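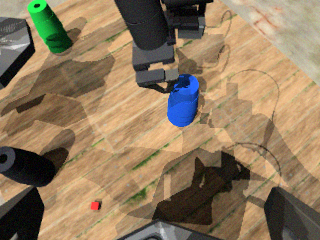 Buppha Rungrueang has told fans how “over the moon” she was when her mum agreed to sing with her on Wedside, the new album she has spent 12 long months making at home in Gamham.

The singer – who got her start playing to 207 people in a church hall – said the pair of them had cried, laughed and got through a great deal of tea before they managed a single take.

The album is out in May, with a show for 800 guests to follow.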